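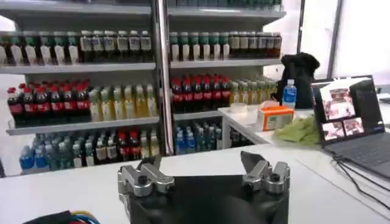
Bottled drinks on the shelves, cola in the middle row.

Aušra Petrauskas buys drinks for a small group of shops in Josildale. When I asked her how she started, she answered with a question of her own.

"What do you drink when you are thirsty and you don't think about it?" she said. I told her tea. "Cold or hot?" Cold, in summer. "Then you are already a problem for me, because in December you will want it hot and I still have the bottles."

She came to the trade from bookkeeping. Her first job was at Durnier, a wholesaler, where she checked invoices in a room without a window. After 2 years the man who made the orders fell ill, and she was asked to do his work until he returned. He came back, but to another department.

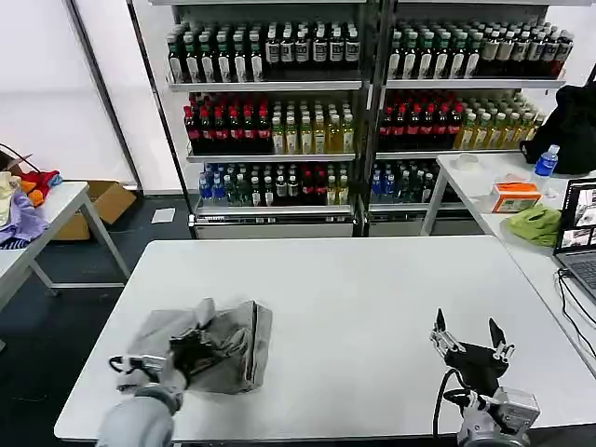 "I was afraid of the telephone," she said. "In my language I am a funny person. In English I was only correct. The drivers thought I was angry with them."

The first big mistake she remembers very well. She wanted 180 bottles of a pear drink and she wrote the number in the field for cases. The truck came early in the morning, and the driver asked her if there was a wedding. They sold pear drink until the next spring – at a lower and lower price. She still has the delivery note, number 1681, in a drawer at home.

I asked if she was punished. "My boss made me drink one with lunch every day for a week. He also drank one. I think that was kind of him."

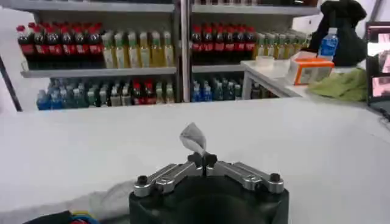
What people buy, and what they say they buy

Petrauskas does not trust surveys very much. Customers tell her they want less sugar, and she believes that they mean it. On a hot Friday evening they take the sweet one. She orders for both of these people, as she puts it, although they have the same wallet.

Weather is the larger matter. She reads the forecast for 4 days ahead and does not look further. "After that it is poetry," she said. A single warm weekend in early spring can empty the water and leave everything else as it was.

New brands are more difficult. Last year she took a ginger drink from Vimico, a small producer whose owner brought the samples himself on a bicycle. Nobody bought it for a month. Then a teacher from the school nearby liked it, and the other teachers followed her. 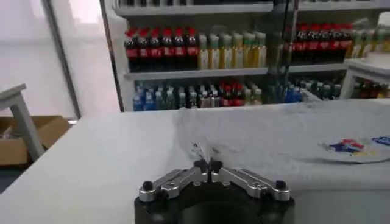
"I did nothing," said Petrauskas. "I only moved it from the knee to the eye." She means the height of the shelf. Her teacher in this was an older colleague named Ikeda, who used to walk through the shop with bent legs to see it as a child sees it.

Before I left, I asked what she drinks herself. Water from the tap, she said, and on Sundays a pear drink, if her sister has not finished it.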